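Naloxone Supply Points: Frequently Asked Questions

What is a supply point?
A supply point is a shelf, box or cabinet in a public building where anyone can pick up naloxone without giving a name or paying. The Bernau network has 26 of them, in libraries, laundromats, bus stations and two gyms. Sites are stocked from the Shboul Street office.

What does naloxone do?
It blocks opioids at the receptor and can restore breathing in a person who has overdosed on heroin, fentanyl or prescription painkillers. It has no effect on alcohol, cocaine or benzodiazepines. If you do not know what was taken, give it anyway.

Do I need training first?
No. Each kit has a printed card with the steps. Call 911, give one dose in one nostril, start rescue breathing if you know how, and give a second dose in the other nostril if there is no response after two to three minutes. Stay with the person until help arrives - the drug can wear off before the opioid does.

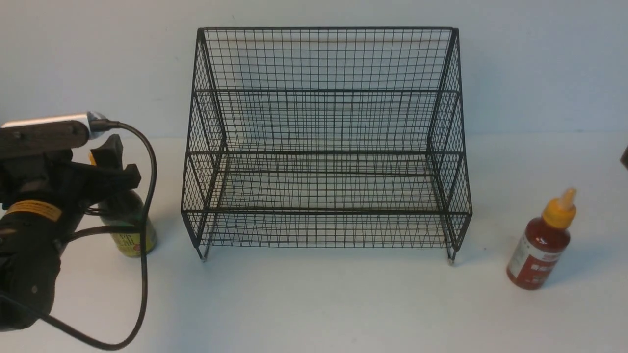 What is in a kit?
Two single-use nasal sprays, one pair of gloves, a face shield for rescue breathing and the instruction card. Fentanyl test strips are packed separately and may be taken without a kit.

Can I take more than one?
Yes. We ask that you take what you expect to need. People who live with or near someone at risk often keep one kit at home and one in a bag.

How should it be stored?
At room temperature, out of direct sunlight. Do not leave it in a car through the summer or winter. Do not test the spray, as each device holds one dose only.

Is expired naloxone still usable?
Use an in-date kit when you have one. If the only kit at hand is expired, use it and call 911. Expired kits can be returned to any supply point for replacement.
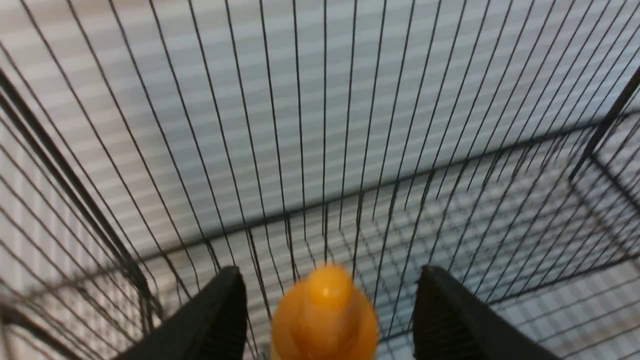 Black wire, close up.

How do sites report stock?
Through Sollix, the online stock form. Enter the site number, kits on hand and the earliest expiration date. Reports are due by the 7th of each month. A site that falls below its minimum is added to the next delivery run. The network handed out 1531 kits last year and has ordered 2000 for the current one.

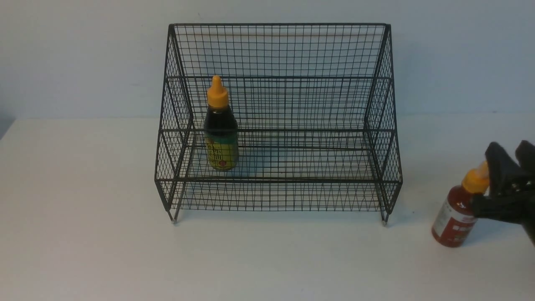
Can my business or building become a site?
Most can. The requirements are public access during posted hours, indoor space away from heaters and windows, and one contact who files the monthly report. A locked cabinet is not needed. An open wire mesh rack with two tiers, small enough for a tabletop, meets the display standard. Put kits on the upper tier and test strips on the lower, with the earliest expiration dates in front. Applications are reviewed in January and again in June.

Will I get in trouble for using it?
Most states have laws that protect a person who gives naloxone in good faith, but the terms differ. Skulent, our legal information partner, keeps a plain-language summary for this state. Printed copies are available at every site.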